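Givum woven storage basket, olive. 4 stars

Had this since June, meant to review it ages ago, sorry, quick one. 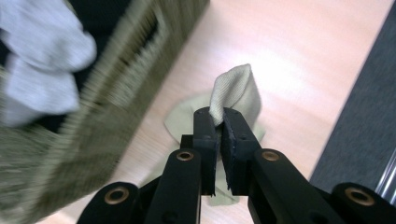 Olive basket on the bedroom floor, beige cloth next to it

Bought it for cloths, tea towels, odd socks, all the stuff that lives on the floor in our house. Colour is a proper olive khaki, bit greener than I expected from the website but fine. Goes ok with our pinky floorboards. Holds loads. 44 cm across the top, says the label, and I beleive it.

Good: light, easy to drag about, keeps its shape even when half full. Doesnt scratch the wood.

Less good: no lid. Thin cotton snags on the weave near the rim if you yank it out in a hurry (me, every morning). Smelt a bit for the first 2 days, window open, gone.

Had the Dantas one before, cheaper, went floppy in no time. This is miles better. Would buy again, maybe the smaller size for the bathroom.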